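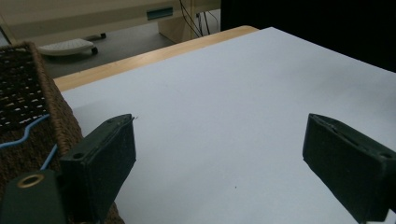

Glenys Voyle swears that a sheet of paper is the cheapest tool in the house, and that she can tell how well a table has been set up for work by whether there is one on it. Noeline Maihi disagrees: she would start with the basket every time, and put the paper down last.

Both of them have a point, and this chapter is going to enjoy the argument!

Chapter 4
The Table You Work At

Search this book Enter a word or topic Go

Most of us learned to work at a table without a single lesson in it. We were taught to write, to fold, to cut and to mend, and the table was simply there. Yet a small change to the surface under your hands can change the whole job. Put a pale sheet down on wood and small things suddenly show up: a speck, a pin, a bit of thread you would have hunted for on your knees. It's a lovely moment when you first notice it.

Then there is the matter of what stands beside the sheet. A woven basket with a good thick rim will sit at the edge of the work and take whatever needs to be out of the way. Coarse fibre grips the table a little, and an open weave lets crumbs and dust fall through (lift it now and then, or you will find them all underneath). Cables are harder. They wander over rims and down behind things, and section 4.3 is given over to them entirely.

We use cookies to remember your place in the book. Accept Manage settings

When Brodie Dunstan ran the Rakena evening course, he asked his 32 students to clear a table at home and then put back only what they needed for one job. The notes they brought in were wonderful — full of drawings, crossings-out and second thoughts — and several are printed at the end of this chapter.

Before you read on, choose a table you use often. Lay one plain sheet on it, large enough for both hands, and do a small task there for 20 minutes. Keep a pencil close by and write down each thing you reach for, in the order you reach for it. You will need that list in section 4.1, where we begin with the sheet itself: its size, its colour and how to stop it sliding.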